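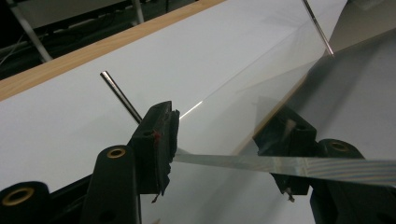 Kincaid Packaging Society, Reference Section

Transparent plastic sheet

Transparent plastic sheet is thin, flat plastic that lets light through with little scattering. It is sold in rolls and in cut pieces and is used for wrapping, covers, windows in cartons, overhead drawings and craft work. In everyday speech the thinner grades are called film and the thicker ones sheet. The trade usually places the dividing line at 10 mils, or one hundredth of an inch, though sellers do not always keep to it.

Materials

Several plastics are made in clear sheet form. Polyester (PET) is stiff, glossy and hard to tear. Polypropylene is lighter and somewhat hazier. PVC is flexible and takes a fold well, and cellulose acetate, an older material, is still used by model makers and animators. The type often cannot be told by eye.

Appearance

A clear sheet is seen mainly by its reflections. On a white tabletop the flat parts almost disappear, while a raised or bent part shows as bright streaks and pale bands. Objects behind it remain visible but look softer where a reflection crosses them. A crease shows as a fine straight line and in most plastics cannot be fully removed.

Handling

Thin sheet bends under its own weight. When it is held by one edge, the rest falls into a shallow curve, and the free edge may slide across the table. Large pieces are normally lifted at two opposite corners. A tight pinch at a single point can leave a dent or a short white mark, especially in PVC. Sheets in a stack cling together through static charge, and fanning one corner helps to part them. Fingerprints wipe off with a soft cloth and mild soap. Paper towels can scratch acetate.

Cutting and folding

Film is cut with scissors or a sharp knife and a metal ruler. Heavier sheet is scored and then snapped or bent along the line. Folds are made over a straight edge, with a blunt tool run along the crease first.

Storage

Rolls are kept upright or hung on a bar. Cut sheets are laid flat with tissue between them, away from heaters and direct sun. Sheet kept rolled for a long time holds its curl. Laying it under a board for 2 days flattens most grades.

Trade sizes

The Tarton catalog lists 66 stock sizes of clear sheet, packed in lots of 100. Dradetti sells wide rolls only. Tevora, which began as a supplier of carton windows, cuts to order.

See also
Acetate sheet
Carton window
Shrink film
Static cling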